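10 March 2025
Ludlow cell, two-hand unit on the green table

Started late, hands wouldn't enumerate on first boot. Left came up, right didn't. Reseated the connector at the right wrist, power cycled, both there. Same thing as November so it's the connector again and not the driver. Have put a new one on the Akance order. Until it turns up: don't pull on that cable, don't unplug it to "check" it.

Firmware on both hands now 1302. Right was still on the old one, which explains the thumb lag we were blaming on the tendons. Sorry tendons.

Finger zero, both hands. Open flat, hold, read offsets, write, power cycle, read again. Left fine first go. Right index drifted 6 counts after the cycle so did it over, second time it held. Wrote the values on the sheet inside the cabinet door, old ones crossed out but still readable if we need to go back.

Wrist cameras. Left is solid. Right bracket had worked loose, one screw nearly out, the other just finger tight. Took both out, cleaned the threads, blue threadlocker, back in. Angle reset with the printed wedge (grey one, the black wedge is for the old bracket, somebody please bin it). Then re-ran hand-eye on the right side only. Residual looks sane, file is ludlow_R_3686, the previous one is in the archive folder, do not load it by accident like I did.

Cable slack next. With the forearms up the right one needs a proper loop at the wrist or it tugs the camera at full roll. Left can hang straighter. 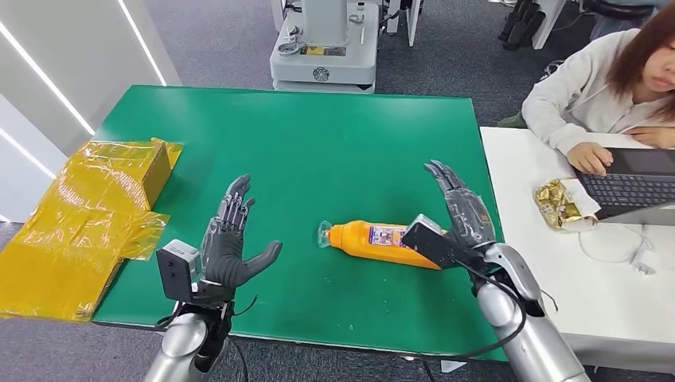
Orange bottle is still the standard check object. Lying down, cap to the left, near the middle. Please keep it that way so runs compare. If the cap points the other way the grasp planner picks the neck and we spend an hour wondering what changed.

Speed capped at 400 in the config while the threadlocker cures. Put it back tomorow, whoever is in first. The line is commented, you can't miss it.

Türkmen profile (the softer grip one) loads but complains about a missing torque limit on the ring finger. Copied the limit across from the Fimo profile, complaint gone, have not run it in anger yet. Diff is in the repo, needs a second pair of eyes before anyone uses it on something that breaks.

Green surface: wiped with the mild stuff only. Solvent takes the colour off and then the segmentation gets patchy, ask me how I know.

To do
- speed cap back up
- right wrist conector when it arrives
- check bracket screws again after a full day of running
- spare fingertip pads, almost out
- label the two e-stops properly, the tape has gone soft
- rerun left hand-eye too, just so the dates match

Logs copied to the share. Arms parked, brakes on, hands left open.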